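March, still hot at 11 at night, and the kitchen has finally moved out of the kitchen altogether.

I don't remember agreeing to it. First the air fryer went to the big table because the bench at the sink only has the one power point that works, and then the rice cooker followed it like a younger sibling. Ivan says this is efficient. Ivan also keeps his bicycle indoors, so I take his views on the use of rooms with a grain of salt.

Tried to clear a spot for my dinner plate and gave up at the size of a saucer. Ended up eating on the couch with the plate on my knees, looking across at a perfectly good table with everything on it except dinner. Told Mum about it when she asked how the new place was coming along. She wrote back "is that where you EAT" and I haven't come up with an answer yet.
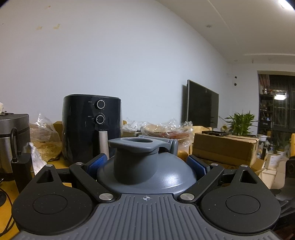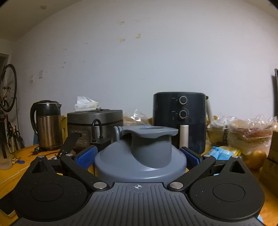
Anyway. Miloslav came by after work to talk about shelves. He has strong opinions on shelves. He found one at Brerkus, up to 12 kilos a bracket, he said, and he said it twice, as though I'd been planning to store anvils. I told him what I own is mostly bread and snacks and I'd like somewhere to put my elbows. He measured the wall, wrote the number on his hand and then washed his hands.

Ivan wants to know why we'd spend money on a shelf when we could "just own less". Fine. I asked him what he'd get rid of. He thought about it for a good while and said the boxes. Then he said we'd better keep the boxes in case we move again. We have been here 3 weeks.

So the rule, as of tonight: if it makes heat it can live on the table, and if you can chew it, it goes in the pantry. Keys go on the hook by the door, which I bought, and which has so far held one umbrella. Ivan asked where fruit stands. I said fruit is chewed. He said people put out fruit on purpose, it's a centrepiece. I let him have the fruit. I was tired.

Made rice for tomorrow's lunch, enough for two, and he ate one of the two standing up. Also need to ring Grukberg about the bond, and find out who Semwal are and why they keep sending us a water bill for number 1000, a house I'm fairly sure our street isn't long enough to have.

Bed. The shelf can wait until Miloslav finds his tape measure, which I believe is somewhere on the table.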